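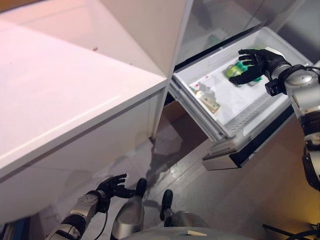
Working Alongside a Humanoid in a Kitchen: House Rules and Good Practice
Course handout, unit 2, for the Thursday group

0 comments | 14 shares

Welcome back, everyone, and thank you for the very good questions last time (I have tried to work most of them in, so if a paragraph sounds like it is talking to you, it may well be). In this unit we leave the fixed arm behind its fence and move on to a machine that stands on two legs in a room built for people. I find this the most enjoyable part of the course, and it is also the part where good habits matter most.

Let's start with the written rules. The Goris lab handbook, which you should all have by now, gives its kitchen rules on page 374, and the sheet on hands and drawers is on page 397. Please read both before you come in, even if you have worked with the Melta arm and feel you know it all already. A walking machine can lose its balance, and that changes where you ought to stand.

Before a session, walk the floor yourself. Look for loose cable, boxes, bags, anything a foot could catch on, and move what can be moved. Cable that has to stay should be routed along a wall and pointed out to the whole group. Agree out loud who holds the stop button, and that person does nothing else, no notes, no phone, no helping with the groceries.

Drawers deserve a section of their own. A drawer that is pulled out is a leaning hazard for the robot and a pinch hazard for you, so hands stay out of it for as long as the robot's arm is powered. If a package slips or lands the wrong way up, leave it there, call "hold," wait for the operator to say "held" back to you, and only then reach in. I know it feels slow and a bit silly the first few times! Keep doing it anyway. With a freezer, add a time limit to your plan so the door isn't standing open through a long discussion.
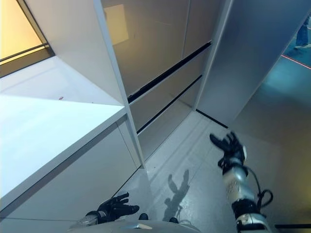
Fig. 1. Right arm extended toward the cabinet, with a bystander's legs visible at the far upper right.

On standing distance, the Haslam rule we use in this course is simple: take the full reach of the arm, add one good step, and stay outside that. Remember that the reach goes sideways as well as forward, and that the hand can be low to the floor, where you may not be looking for it. If you are observing, pick your spot before the arm moves and tell the operator when you want to change it.

Lighting is worth a word too. Glossy counters and bright floors throw reflections and strong shadows, so write down which lights were on in your Flusora log along with the task and the start time. It takes around a minute and saves a lot of guessing later on.

For next time, please draft a one-page checklist for opening and closing a single drawer, in your own words, and bring two copies so you can swap with a neighbor.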